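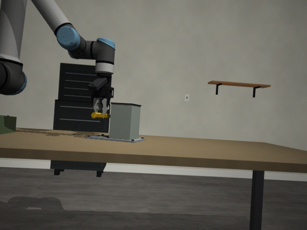 **Husier Makers Guild – Automation Group › Shop Rules & Practice**

## Sim sign-off before hardware: do we need rule 6?

**tsoukalas_bench**

Draft of rule 6, for the September revision:

> No arm program runs on hardware until it has passed in simulation, with a second member watching the pass and initialing the sheet.

The render up top is from the insertion job, with the yellow part held right up against the face of the gray-green box. I'd like to use this job as the test case for the rule. Comments please, and try to keep them about the wording.

**gripe_and_place**

I'll start with the wording, then. "Passed" means what? The part is at the box in that render. Fine. Does it count as a pass if the part gets to the box? If it seats? If it seats once? I've initialed sheets where "pass" meant the guy running it was happy.

**Giang Quan**

Agree that it needs a number. At Estia we used 11 runs in a row with the start pose shifted a little each time, and one failure sent you back to zero. It was annoying and it caught a lot of bad approach angles.

**gripe_and_place**

It caught a lot of bad approach angles in the simulator. My problem is people reading that sheet as permission to stand next to the real thing. A sim will happily tell you the fingertips hold a thin part by its fat end. It knows nothing about the worn pad on the real left finger unless somebody typed that in.

**jgarcia_6axis**

> permission to stand next to the real thing

Rule 2 already covers where you stand. Reduced speed, hand on the stop, nobody inside the tape. Rule 6 doesn't touch any of it. I think you're arguing against a rule that isn't in the draft.

**gripe_and_place**

I'm arguing against what happens on a busy evening, Jaime. Add a signature to a process and people relax on the step after it. I've watched it happen with the lathe checklist.

**mottled_wall**

Can I ask about the model itself? There's a table in there, a tool cabinet right behind it, a shelf up on the wall on brackets. Do those have collision turned on, or are they wallpaper? If the elbow can swing through the cabinet in sim and nothing complains, I don't care how many runs it passed.

**tsoukalas_bench**

Table, base plate and box are on. Cabinet and shelf I would have to check.

**mottled_wall**

So we're writing a rule about trusting a model and the person who drafted the rule has to check what's in the model. No offense meant.

**tsoukalas_bench**

Some taken, but it's a fair point. Suggested addition: "The sheet lists every object within reach of the arm and says whether collision is on for it."

**Giang Quan**

I'd go further and say anything within reach has collision on, period. The sheet should list what was *measured* and what was guessed. Our old cell had a shelf bracket drawn a good bit too high and it sat like that for 3 months.

**ganik_fan**

This is turning into a lot of paper for a hobby shop. Ganik's default scene has collision on for everything and it runs fine on my laptop. Just require the default and skip the list.

**gripe_and_place**

The default scene isn't our room.

**ganik_fan**

Neither is anybody's hand-built one, apparently.

**jgarcia_6axis**

Back to the wording. My version:

> 6. Before first hardware run: 11 consecutive sim passes with varied start pose. "Pass" is defined in writing before the first run. All fixed objects within reach are modeled with collision on, and the sheet says which were measured. A sim pass does not change rule 2.

I'd drop the second member watching. Watching a screen for 11 runs is how you get initials from someone looking at their phone. Have them read the pass definition and the object list instead.

**Giang Quan**

I can live with that. I'd want it to start over if the gripper or fingertips get changed.

**gripe_and_place**

Better than the first one. I still vote no. Put the last sentence first and I'll think about it.

**tsoukalas_bench**

Moving it first costs us nothing, so it's moved, and I added Giang's bit about fingertips. I'll leave the thread open while I go through the cabinet and the shelf in the model with a tape measure. If anyone has the drawing for the base plate, please post it.

**mottled_wall**

I've got a drawing, but it predates the current fasteners. I'll measure it again before I upload anything.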